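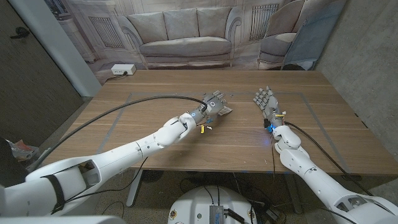

The wood-grain table, with tape marking out a work area.

Paper Napkins and Table Setting: Your Questions Answered
Updated January 7, 2021

We get a lot of mail about napkins at Lamrani, especially from November on, and we love every bit of it! These are the questions that come up most.

Do I need a special table for folding?
Not at all. Any flat, dry surface you can reach across comfortably will do. If you're folding a big stack, a rectangle of tape on the tabletop gives you something to line your edges up with, and your napkins will come out looking much more alike (mine certainly do).

Which napkins fold best?
For a simple pocket or a fan, choose a paper napkin with a little body to it. Very thin ones are lovely for cake, but they tend to flop over just when you've got the pleats right.

Will a busy print still look nice folded?
Oh yes, and small prints are the most forgiving of all. Little flowers and sprigs look cheerful from any side, so you needn't fuss over which way up they land.

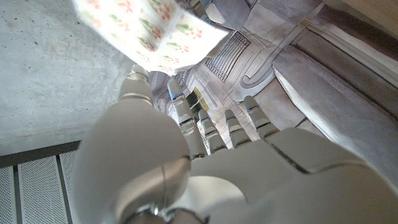
A white napkin with small red flowers and green sprigs, partly folded.

How many should I buy?
We suggest two per guest for a sit-down meal and three if there's anything saucy. The Mivitz pack holds 70, so a dinner for six leaves you plenty for practice.

Can I fold them the night before?
Please do! Lay them in a shallow box with a light plate on top, and keep them away from the stove and the sink.

Can used napkins go in with the paper recycling?
Usually not once there's food on them. Plain ones can often be composted, but check your local rules before adding printed ones.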